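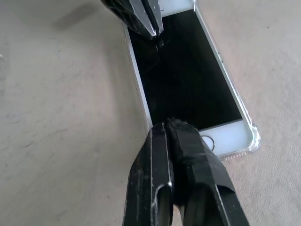
Can a phone with a home button be charged with its case left on?
In most cases it can, provided the plug seats fully. If the case opening is too narrow for the plug housing, take the case off at that end and try again before suspecting the phone.

Ticket 2393
Product: Drilix clear case, home-button fit
Opened by: Padmavathi Kandasamy
Assigned to: Marin Nikolaidis
Status: Closed
Subject: Phone stops charging when moved, case on

Customer report
Phone charges normally on the desk. If it is picked up or turned over while plugged in, charging stops and the screen goes back to the lock screen. Sometimes it resumes without being touched. Started after the case was fitted in January. Cable is a Tokari braided cable, bought separately. Customer has restarted the phone twice and installed the pending software update. No change.

Entry 1 - Nikolaidis
Asked the customer to try the following in order and report after each step.
1. Case on, original cable.
2. Case off, Tokari cable.
3. Case off, original cable.
4. Case on, Tokari cable, with a second wall charger.
Each test to run 20 minutes, with the phone picked up and put down again at least once during the run.

Entry 2 - Kandasamy
Step 1: charged without a break.
Step 2: charged, dropped out once when lifted.
Step 3: charged without a break.
Step 4: dropped out three times.

Entry 3 - Nikolaidis
Wall charger ruled out. Case is a factor but not the only one, because step 2 also failed once. Two possible causes left: the plug housing on the Tokari cable is too wide for the case opening, or there is lint in the port and the plug is not reaching full depth. Both can be true. Requested a port check and a measurement of the plug housing.

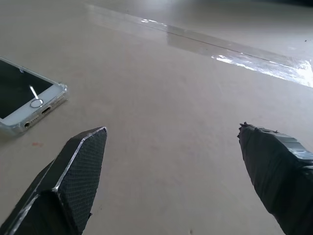
Port check procedure, as sent to the customer. Switch the phone off and unplug everything. Lay it flat with the bottom edge toward a lamp. Use a dry wooden toothpick, not metal and not compressed air. Only the small rectangular opening near the center of the bottom edge is to be cleaned. The round opening toward the corner is the headphone jack, and the row of tiny holes between the two is for the speaker - leave both alone. Work along the back wall of the port with light strokes and stop when nothing more comes out. Do not scrape the contacts.

Entry 4 - Kandasamy
Took the case off and cleaned the port. A flat pad of gray lint came out, then a few loose fibers. Plug now clicks in. Case off, Tokari cable: 30 minutes, lifted 4 times, no dropout. Case back on, same cable: dropped out once, near the end. Plug housing is visibly wider than the one on the original cable. No calipers in the house, so no figure.

Entry 5 - Nikolaidis
Consistent with both causes. Lint explains the dropout in step 2. Remaining dropout with the case on is the plug housing resting against the case before the plug is fully home. Checked with Eleni Mujić on the parts desk: the Leckie adapter cable has a slimmer housing and has been used with this case before. Sent one out. Advised against trimming the case opening with a knife, as the cut edge tends to split toward the corner.

Entry 6 - Kandasamy
Leckie cable arrived Saturday. Case on, charged overnight, moved several times in the evening. No dropouts. Keeping the Tokari cable for the tablet.

Resolution
Port cleaned. Cable replaced. Case retained, no fault found.
Compatibility note for the Tokari cable added to the case listing by E. Mujić.
Closed by M. Nikolaidis, 4:30 p.m.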